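Home Browse Ask Unanswered Help

Is my homemade vanilla extract ever going to be ready?

Asked by Rhiannon Gape, 2023-09-27

I started a batch of vanilla extract in August, mostly because my sister makes it and I am tired of hearing about it. Four beans, split lengthwise, in a pint of cheap vodka, in a bottle I was told was "charming." It lives in the cupboard over the fridge and I shake it whenever I remember it exists, so not much.

It now smells like vodka that once stood next to a cookie. I had pictured something dark brown by this point. The recipe I used says "a few weeks," which I have come to believe is the same few weeks in which onions caramelize.

So, is it just slow? Did I use too few beans? Can I add more now or does that start the clock over? I would like to give some away in December without having to apologize on the label.

3 answers

Jianguo Wei

Too few beans. Your few weeks is also a joke, sorry. Wait till next year.

Baptiste Gautier

I've been making this long enough to have ruined it in most of the available ways, so take heart.

You have two problems and the first one is the beans. Four in a pint is closer to vanilla-scented vodka. I use about an ounce of beans by weight to a cup of alcohol, and by weight is the part to hang on to, as beans come in every size from shoelace to cigar. Counting them tells you very little. For your pint that means two ounces, and yes, that costs what you fear it costs. I buy Grade B beans, the drier and uglier ones, from a mail-order place called Moulin. They're cheaper, and looks don't matter to anything that is going to spend a year at the bottom of a bottle.

You can add beans now. Nothing starts over, the old ones just keep going and the new ones catch up.

The second problem is the cupboard over the fridge. It isn't terrible, but it tends to run warm, and you clearly never look in it. Put the bottle somewhere dark that you open every day. Mine is next to the coffee, so it gets a shake each morning from a man who is barely awake.

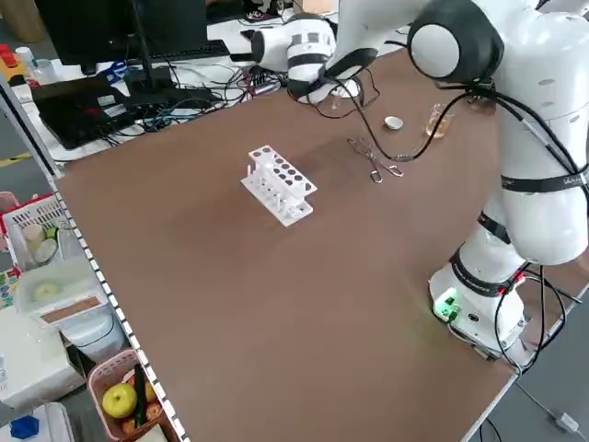 Color is what everyone frets over, and it's a poor guide to flavor. Store extract is sometimes helped along with caramel coloring, so the deep brown you have in your head may not have come from a bean at all. Homemade goes through a long pale stretch first. The liquid in the little glass beaker, off behind the empty test tube rack, is the sort of pale yellow-amber I'd expect from a young or skimpy batch, and if yours looks like that, leave it alone. Pour a spoonful into clear glass to judge it, never through a tinted bottle, which will flatter anything. Then put a few drops in cold milk with a pinch of sugar and taste it. Straight off the spoon all you'll get is the vodka.

As for December, I wouldn't. Six months is drinkable, if that's the word, and a year is good. Give people the bottle anyway with a "do not open until August" tag. My in-laws took this as a personal insult, but they did wait.

Also, don't heat it to speed it up. I tried a pan of hot water once and got a kitchen that smelled wonderful and a bottle that didn't.

Benoît Barbier

Agree with most of the above except I use rum. Dark rum solves your color problem on day one :) Tastes more like rum though.

Make sure the beans stay covered, mine went slimy at the top where they stuck out. I cut them in half now so they fit. Don't throw them out after either – dry them and stick them in a jar of sugar.

My cousin leaves hers for 3 years and says it's better. I can't tell.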